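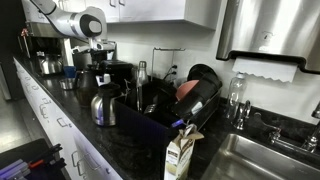

Week two with the Redton kitchen arm on trial and I still can't decide. Setup took 60 minutes, most of that spent hunting for a cable Vostisden forgot to pack. The app is fine. Slow to wake up, but fine.

Mugs and bowls, good. Anything with a handle – hit or miss. Natnael ran it all through April at his place and says the newer grip pads fix that, so I've orderd a pair. Will report back.

The rental is 326 a month, which stings. Buying is worse. Support is quick tho, Kenta Oda answered me the same evening, twice.

More when the pads get here. Got to run.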